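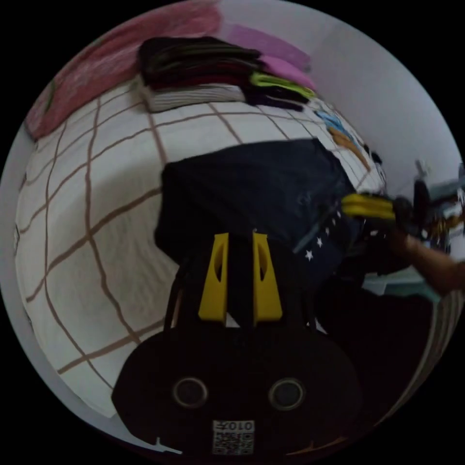
Wimska is a small tabletop fair held each February in the sports hall at Jolville. I went with Dirceu Medeiros and we got in when the doors opened at 10 a.m. Entry was 4 dollars. There were 70 tables, half for open play and half for sellers.

We started with a demo of Etance, a tile game for up to four players. Tshepo Nkosi, the designer, taught it himself. Our game took two hours, mostly because Dirceu kept asking about the trading rules. I liked the map, but the scoring is fiddly. 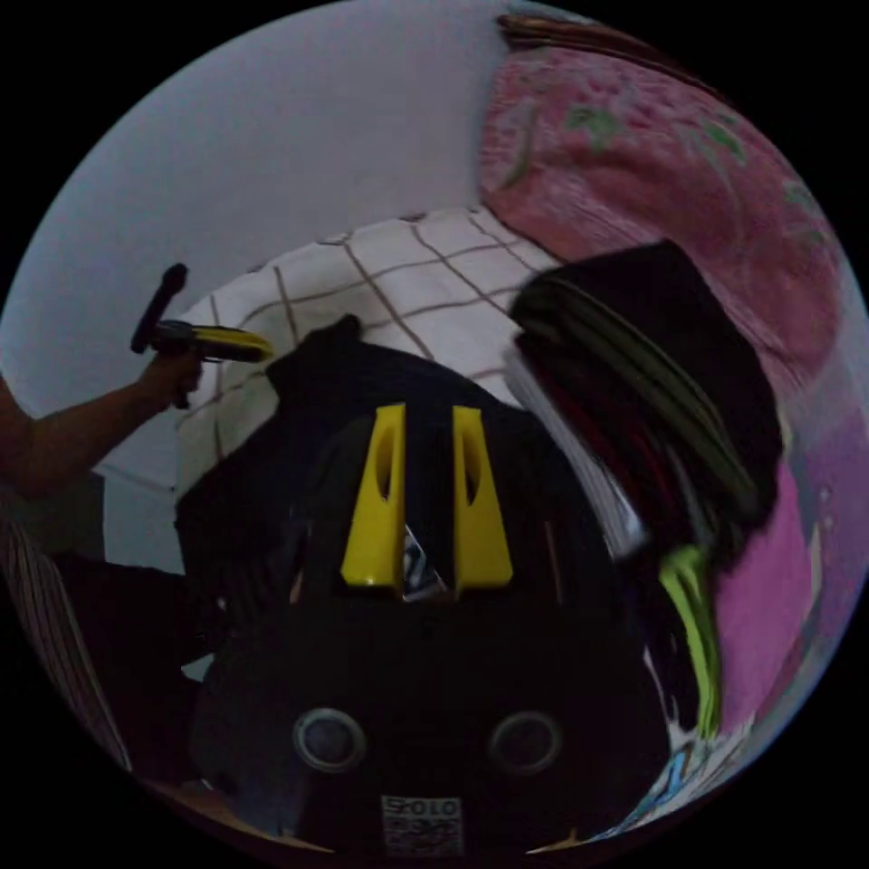 Can you buy Etance at the fair?
Only the demo copies were there. Motaung, the publisher, was taking preorders at its table by the stage.

After lunch I played two rounds of a card game with strangers and lost both. The parking lot was full by noon, so take the bus.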